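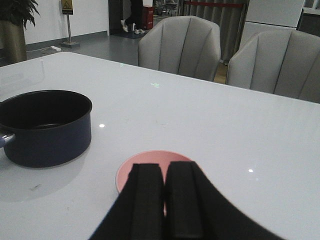
Kosto Tabletop Arm with Clutent Soft Fingers, reviewed after a bad month

Rating: 2 out of 5

The Kosto brochure says the arm "handles everyday cookware with confidence." I have learned to be careful around that kind of sentence. Confidence is cheap. What I wanted to know was whether it could pick up a saucepan and put it on a coaster, over and over, without me standing there with my hand on the stop button. After a month with it my hand is still on the stop button.

Some background for anyone shopping. We bought the arm and the Clutent padded finger set together, as the Bosadmont bundle, for a small test bench in our Bragança office. The job is dull on purpose: find the pan, close on it, lift, move over, set down on a round coaster, let go, back off. Sinan Ateş wrote the routine in an afternoon, and credit where due, the setup software is decent. You drag waypoints, you name them, you press run. Calibration took longer than the manual claims, but it does hold from one day to the next.

The trouble started in the second week. On run 69 the arm lifted the pan, swung it over, and the fingers let go early. Well short of the coaster and well above the table. The pan was empty, so we got a loud bang and a dent in the rim of what had been a perfectly good pan. The screen said "Place complete."

That message bothers me more than the drop does. Any gripper will drop something sooner or later. But this one had no idea it had dropped anything, carried on to the next step and closed its fingers on air, and then reported success for that too. Yuto Hamada went through the log that evening and found fault code 1027, which the manual lists as "minor grip event, no action needed." A pan falling off a robot is a minor grip event, apparently.

We wrote to support. The first reply told us to wipe the fingers with a dry cloth. We did, and it dropped the pan again the next morning. The second reply asked whether our table was too shiny. It's a glossy white top, and yes, the ceiling lights do show up in it as bright spots, so I was willing to hear them out. Frøydis Holmgren taped matte paper over the work area and ran it all again. Fewer bad approaches, I'll give them that. The wrist camera does seem to get confused by reflections, and if you have a glossy bench you should plan to cover it. The early release happened anyway, which tells me the table was never the whole story.

What we think is going on (our guess, Kosto has not confirmed it): the padding on the fingers compresses over a long session. The arm judges its grip by how far the fingers have closed. When the padding squashes down, the numbers drift, the controller decides the object has slipped out or was never there, and it opens up to try again. In midair. With your pan. New pads made the problem go away for a few days and then it came back.

If that's right, it's a design fault and a safety one. Opening should never be the default answer to "I'm not sure what I'm holding." Every older machine I have worked with freezes and complains. I asked for a setting to make this one do the same. There is a setting. It is off out of the box, it sits three menus deep under "Comfort," and it resets to off after each firmware update. Lenka Vlček found that last part the hard way.

The speed limit deserves a mention too. It ships set to 2000 on a scale the manual never explains. Bring it down before you let anybody near the bench. At the factory setting the swing is quick enough that a dropped pan doesn't fall straight, it gets thrown.

Good points, because there are a few. The arm is quiet. The fingers don't scratch. It is gentle with light things, and we've had no trouble with cups or the coaster itself. The stop button is big and works every time, and I have tested it more than I wanted to.

My house rules for now: nothing hot, nothing with liquid in it, nothing heavier than an empty pan, chairs pushed back and no one sitting in them during a run. Eilif Engebretsen thinks I'm overdoing it. Eilif was out the week of the first drop.

Would I buy it again? Not at this price, and not for cookware. If you only need to move cups, wait for a sale and budget for spare pads. Kosto says a firmware fix is coming in January. I'll rerun the same routine with the same dented pan when it arrives, and I'll check the Comfort menu first.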